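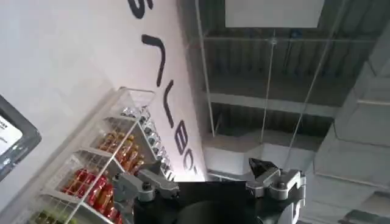
The drinks shelves by the lettered wall

Progress report to the Flirum fund, 2/14/18
Prepared by Adom Amoah for Kwame Kwofie
Project: Veten laundry and drinks corner, Ganton

We're very pleased with how this period has gone! The self-service corner is open to residents every day now, and people have started treating it as a place to stop and chat while their washing goes round (which is just what we hoped for when we wrote the bid).

Drinks

The clear shelves are stocked with cans and bottles, grouped by colour so that gaps show up quickly when we refill. Darko deliver to us, and we have moved from one drop a week to two. The silver cans on the top shelf are going fastest. We'd like to keep the same order until April and then look at it again with you.

Laundry

Washer 1 and dryer 1 are both in daily use. The numbers on the labels have been a real help, as residents who don't read Chinese can still report a fault by number. We logged 45 loads in the first full week, far more than I'd dared put in the plan, and had 4 fault reports, all of them to do with payment and all closed the same day.
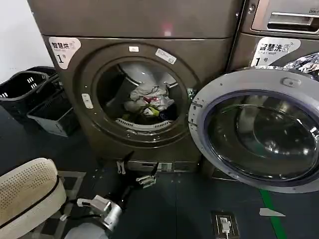 Sorting and unloading

Mixed loads are still our main headache. Dark clothes go in together with pale tops and the odd bright item, and small things get left behind in the drum. 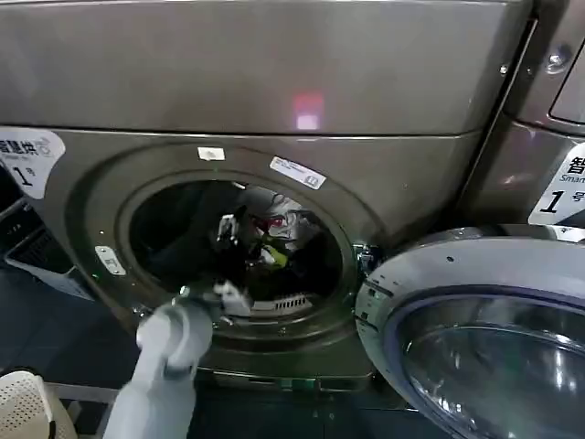
We have written a short routine for the team: check the drum right to the back, feel along the bottom lip for socks, and leave the washer door open between loads. It adds very little to each round and the lost property box is already emptier. Residents have asked for a folding table too, and I think they're right.

Spending and next steps

We are within budget on everything except detergent, where we are 6 per cent over. Still to do before April: buy the folding table, order 5 more laundry baskets and put up the price list in larger print. Kwame, if you can confirm the second payment by the end of the month, I'll place the order for the table straight away.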